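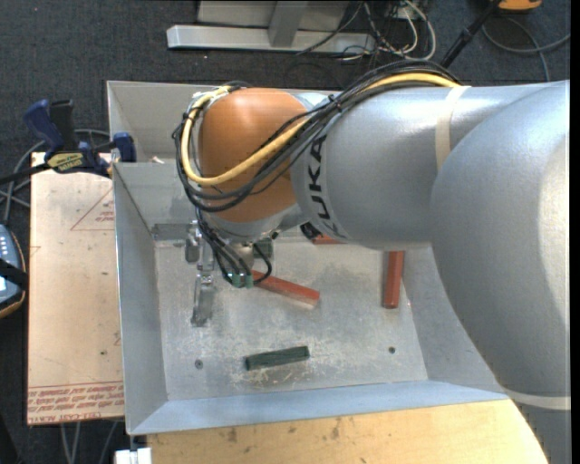
A robot arm working over a metal bin of coloured blocks.

Shared code of practice agreed for bin-picking cells

Workshops and training centres in Olthorpe and Mirkstead are to follow the same written rules for robot cells that pick parts out of bins, after a joint code of practice was approved in December.

The code runs to 11 pages and replaces the separate house rules that each site had drawn up for itself. It covers the setting up of a cell, daily checks, cable and hose routing, the fixing of bins and the records to be kept when a program is changed. It applies to teaching cells and test benches as well as to production equipment.

Viktória Vass, who led the drafting group, said the sites had been lending staff to each other for several years and the differences between their rules had become a nuisance.

"A technician trained in Mirkstead would come over to us and find that the morning check was in another order, or that a check they were used to doing had no place on our sheet," she said. "We wanted one sheet that people could carry from one cell to the next."

Drafts were sent out for comment in the spring and drew 174 replies. Most concerned the section on hoses and cables fitted along the arm. The first draft asked for the whole bundle to be inspected once a month. Several operators wrote that the stretch around the wrist needed looking at far more often than the rest, and the final text now calls for a visual check of that stretch at the start of every shift. Ties and straps must hold the bundle without pinching it, and the arm has to be moved slowly through its full working range after any cable has been re-routed.

Bins are dealt with in a section of their own. A bin must be fixed so that it cannot shift if the gripper touches a wall or the floor. Clamps are allowed for this, provided that they stand outside the programmed path of the arm and are included in the collision model. If a bin is moved or swapped for another of the same type, its position has to be measured again before the cell goes back to automatic running. Floors and walls are to be looked over for wear, and any raised edge that could catch a gripper finger must be made good.

Piroska Kerekes, a maintenance instructor at the Olthorpe centre, said the rule on measuring again had caused the most argument at meetings.

"Some people felt that two bins off the same drawing ought to be treated as the same bin," she said. "They are near enough for a person reaching in. We didn't think that was good enough when a metal finger is going down to the floor of the bin, so the measurement stayed in."

The code also sets out where a teach pendant or other handheld control may be kept. It must have a fixed resting place which can be reached without leaning over the work area, and its cable must not cross a walkway. Loose cables on the floor around the base of a robot have to be gathered or covered before the cell is handed over to another team.

For test work, the code asks for a mixed set of parts, with pieces lying at different angles and some of them against the walls. Trials in which every part lies flat in the middle of the bin can still be run but may not be used on their own to sign off a program. Failed picks are to be logged along with the successful ones, and the log kept with the program version it belongs to.

The rules were tried out before approval at Correia, a supplier of handling equipment, and at the training firm Aker. Between them the two firms returned 193 completed check sheets. Muammer Karaca, who looked after the trial at Correia, said the sheets took longer to fill in than expected during the first weeks and two questions were dropped as a result.

"They asked for the same thing in different words," he said. "The sheet fits on a single side now."

The code does not take the place of the legal duties on employers or of the machine maker's instructions. Where a maker asks for a stricter check, that check applies.

Sites have until the end of March to bring their cells into line. Short briefings will be given at both training centres by Hanneke Desmet, starting with supervisors and moving on to operators. Printed check sheets can be collected from the front office at either centre, and comments on the code should be sent to the drafting group, which will meet again in the summer.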